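Bedeck sends its circuit boards to stand in a rack

BORKSIDE, July – Bedeck, which makes small control boards for shop-window lighting, has a new way of storing them between benches. It is a rack. It has slots.

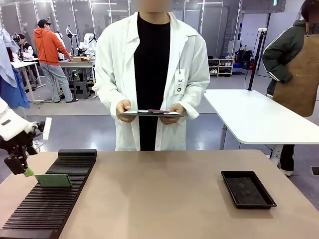 The firm calls the system Plorklow, a name picked after two meetings and regretted in a third. Each board stands on edge in its own slot, where it used to lie in a pile with its friends and get scratched. Shallow trays stay on the benches for boards on their way somewhere else.

"We spent seven months looking at clever storage," said Ionuț Stanciu, head of assembly. "Then Dorin came in with a rack and put a board in it. I had questions, but they were mostly about the seven months."

Dorin Rusu, who runs the bench side, said staff needed some two minutes of training. "You hold it by the edges and you put it in the slot," he said. "People did ask for a handout."

The racks are now in use at the Borkside workshop. The Costache site gets its own once it has cleared a table, a job Bedeck expects to take longer.

Press contact: Bedeck front desk, Borkside, mornings only.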